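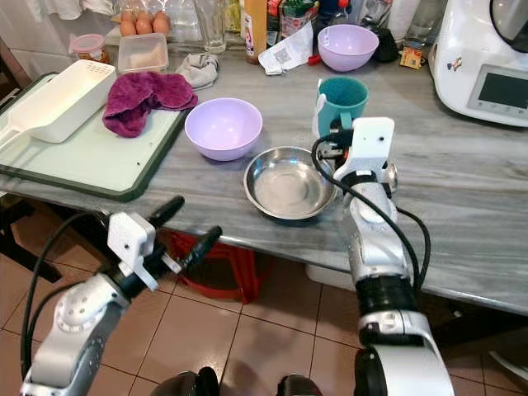
Das Bewertungsbüro Malinowski stellt die Erfassung von Eigentumswohnungen auf ein einheitliches Aufnahmeprotokoll um. Das Protokoll trägt den Namen Fluvgate und ersetzt die bisherigen Freitextbögen, die je nach Sachverständigem unterschiedlich ausführlich geführt wurden. Es gliedert die Innenaufnahme in neun Abschnitte, vom Zuschnitt über Fenster und Heizung bis zu den Sanitärräumen und der Küche. Erfasst wird in allen Abschnitten zunächst der sichtbare Bestand, getrennt von der Wertung. Eine Arbeitsplatte in grau-weißer Marmoroptik wie auf dem Foto wird demnach mit Farbe und Dekor notiert; der Werkstoff bleibt im Protokoll offen, bis ein Beleg vorliegt oder der Eigentümer ihn schriftlich angibt. Bewegliche Gegenstände auf der Platte gehen nicht in die Aufnahme ein.

Die Umstellung gilt seit dem 7. November 2022 für alle neu angenommenen Aufträge. Laufende Gutachten werden nach dem alten Verfahren abgeschlossen. Eine nachträgliche Übertragung ist nur vorgesehen, wenn der Auftraggeber sie verlangt und der Ortstermin noch aussteht.

Anlass war eine interne Durchsicht von 826 Gutachten aus dem Archiv des Büros. Geprüft wurde, ob sich die jeweilige Einstufung der Ausstattung aus den Unterlagen nachvollziehen lässt. Bei 27 Prozent der Fälle war das nicht oder nur teilweise möglich. Meist fehlte der Nachweis für Angaben zu Bodenbelägen und Kücheneinbauten, seltener für die Haustechnik. Rechenfehler bei der Wertableitung spielten nach Angaben des Büros eine geringe Rolle.

"Ein Gutachten muss auch für Dritte lesbar sein, die die Wohnung nie betreten haben", sagte Radwa Lahlou, die das Projekt bei Malinowski leitet. Begriffe wie "gehoben" oder "zeitgemäß" dürften im Aufnahmeteil deshalb nicht mehr vorkommen. Sie seien der Begründung des Ausstattungsstandards vorbehalten und dort mit Verweis auf die einzelne Protokollzeile zu verwenden.

Für Einbauküchen sieht Fluvgate einen eigenen Unterabschnitt vor. Darin wird festgehalten, ob die Möbel mit dem Gebäude verbunden sind, ob sie auf Maß gefertigt wurden und wem sie nach den vorgelegten Unterlagen gehören. Ein Wertansatz erfolgt nur, wenn die Küche nach dem Auftrag mitzubewerten ist. In diesem Fall wird der Zeitwert gesondert ausgewiesen und nicht in den Quadratmeterpreis der Wohnfläche eingerechnet. Beträge unter 2.000 Euro bleiben unberücksichtigt, der Bestand wird aber dennoch protokolliert. Bei vermieteten Wohnungen ist zusätzlich der Mietvertrag beizufügen, soweit er Regelungen zur Küche enthält.

Die technische Umsetzung liegt bei der Firma Dredomex. Das Formular läuft auf Tablets und arbeitet während des Ortstermins ohne Netzverbindung. Pflichtfelder können nicht leer bleiben; zulässig ist der Eintrag "nicht einsehbar", der einen kurzen Vermerk zum Grund verlangt. Fotos werden der Protokollzeile zugeordnet und erhalten eine fortlaufende Nummer. Nach der Freigabe durch den Sachverständigen ist die Aufnahme gesperrt - Korrekturen erscheinen danach als Nachtrag mit Namenskürzel.

Erprobt wurde das Verfahren am Standort Atard. Dort verlängerte sich der Ortstermin zunächst, während die Bearbeitung im Büro kürzer ausfiel. Wilfredo Cruzado, Sachverständiger in Atard, hält den Mehraufwand bei kleinen Wohnungen für vertretbar. Bei großen Beständen, etwa der Bewertung ganzer Wohnanlagen, sieht er noch Anpassungsbedarf. "Wenn die Grundausstattung in allen Einheiten gleich ist, brauchen wir eine Referenzaufnahme und nur noch die Abweichungen", so Cruzado. Eine entsprechende Funktion ist beantragt, aber noch nicht terminiert.

An der Wahl des Wertermittlungsverfahrens ändert Fluvgate nichts. Ob Vergleichswert, Ertragswert oder Sachwert herangezogen wird, entscheidet weiterhin der Sachverständige und begründet es im Gutachten. Auch die Honorare bleiben nach Auskunft von Malinowski unverändert. Auftraggeber erhalten das Protokoll künftig als Anlage zum Gutachten, auf Wunsch auch vorab zur Prüfung der Sachangaben. Einwände gegen einzelne Zeilen sind schriftlich einzureichen und mit Unterlagen zu belegen.

Eine zweite Fassung des Formulars ist für Dezember angekündigt. Sie soll Kellerräume, Stellplätze und Sondernutzungsrechte abdecken, die derzeit noch auf einem separaten Bogen erfasst werden.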